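Okik opens free household folding sessions at Tilahun

2025-10-31

Laundry and linen firm Okik is to run free drop-in sessions on folding and storing household textiles at its Tilahun shop through November. The sessions cover tea towels, bath towels, pillowcases and fitted sheets, and are open to anyone, whether or not they are a customer.

The programme follows a survey of 1,533 households carried out for Okik over the summer. When asked which job they were most likely to leave until the next day, 68 per cent named folding. Ironing came second and emptying the dishwasher third. A further 304 households had asked the Tilahun shop for help with linen storage during the past year, mostly after moving to a smaller home.

Each session lasts 38 minutes and starts with the plain tea towel. A towel is put down on the table in a heap, as it would come out of a basket, and the first task is to find two corners and open it flat. Only then does the folding begin. Okik teaches a fold in thirds lengthways, followed by a fold in half and in half again, so that the finished towel stands on its edge in a drawer of ordinary depth.

Checked towels are used for the first exercise. The printed lines give the hands something to follow, and it is easy to see when an edge has wandered. White cotton with a thin black grid works well, with large squares better than small ones. People who want to practise on their own towels are welcome to bring them, provided they are clean and dry.
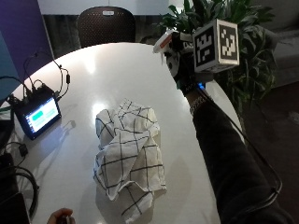 One regular at the Tilahun shop said she had folded tea towels in quarters for most of her life and saw no need to change, but that finding the corners first had saved her a good deal of shaking and turning. She added that she would still be rolling her bath towels, whatever the leaflet said.

Okik has no objection to rolling. The leaflet, which is given out at every session and can be picked up at the counter, sets out both methods for bath towels. Rolled towels suit deep baskets and open shelves. Folded ones are easier to stack in a narrow cupboard, and a stack should be kept low enough that the bottom towel can be pulled out without bringing down the rest.

The second half of each session deals with larger items. Fitted sheets are folded by tucking the corners into one another, then laying the sheet on a table and squaring off the curved side. Anyone who finds it hard to hold their arms out for long can do the whole job on the table - the result is the same. Duvet covers are not included, as there is not enough space to spread them out.

Tables at the Tilahun shop are smooth-topped and wiped down before each group. Okik recommends a smooth surface at home as well. A cloth laid on a rough or padded top tends to drag, and the creases have to be worked out by hand before the edges will meet. Smoothing should go from the middle outwards, with the flat of the hand.

A second set of sessions will be held at the Zorndale branch once its new front room is ready. Dates for Zorndale will be put up in both shops and on the Okik website.

The shelving used for the storage part of the session is from the Prultden range, which Okik stocks in both branches. There is no obligation to buy. Drawer dividers from the same range can be borrowed for a fortnight against a small deposit, which is returned in full.

Places do not need to be booked, although groups of more than four are asked to tell the shop beforehand. Children may attend with an adult. The Tilahun shop has step-free access from the street, and seats are available for anyone who would like to fold sitting down.

Press enquiries should be made to the Okik press desk through the contact form on the company website. Copies of the folding leaflet can be sent by post on request.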